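4.2 Where plates wait between the sink and the machine

The households in the Stivdale study were asked to keep to their usual way of washing up for the whole period, and no instruction was given on rinsing, stacking or loading. What follows deals with plates only. Cups, pans and cutlery are taken up in section 5, as they were handled in quite different ways and often by a different member of the household.

The washing-up diaries show that plates seldom go straight from table to dishwasher. In 85 of the 100 diaries returned, at least one plate a day was put down somewhere on the way, and the place named most often was the sink or something standing in it. Worktops came second. A few households used the hob when it was cold, and one used a window sill, a habit it kept up until the end of the study.

Heitmann's earlier survey treated the sink as a place for washing and the worktop as a place for waiting. Our diaries do not support so clean a division. Many households keep a rack inside the basin itself, where it takes up room that would otherwise be used for soaking but leaves the worktop clear. A plate stood in such a rack may be waiting to be rinsed, waiting to be loaded, or drying before it goes back to the cupboard. Members of the same household did not always agree on which, and several diaries record clean plates being washed a second time for this reason.

The layout of the kitchen matters here. Where the dishwasher opens close to the sink, the rack in the basin and the pulled-out rack of the machine can be used together, as in Figure 4.

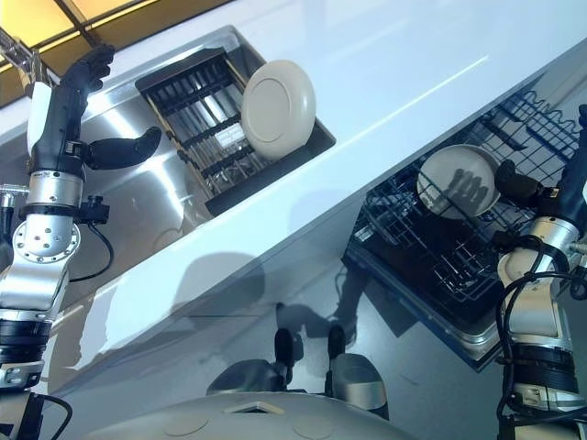
Figure 4. Plates at the sink and at the dishwasher: one upright in the rack in the basin, one held over the pulled-out wire rack.

In kitchens of this kind the diaries describe short bouts of loading, a few plates at a time. Where the machine stood across the room, plates were more often gathered into a pile first and carried over together, usually after the evening meal. The pile was nearly always made on the worktop — a rack in the sink was thought too awkward to empty with full hands.

Type of rack also had a bearing on what people wrote. Racks with slats or tines hold a plate on its edge, and respondents tended to describe plates left in them as "done" or "out of the way". Plates lying flat were described as "left" or "still to do", even where they had been rinsed. The Eveck coding scheme has no category for this, so we added one, which we call resting position. It was applied to all the diaries by the same coder, who then repeated the work in February without sight of the first set of codes. Differences were few and were settled by going back to the wording of the entry.

Two limits should be noted. The diaries depend on people writing down something they do without much thought, and entries grow shorter towards the end of each week. The Stellomura households, which joined later, also had larger sinks on the whole, and their results are reported separately in section 5.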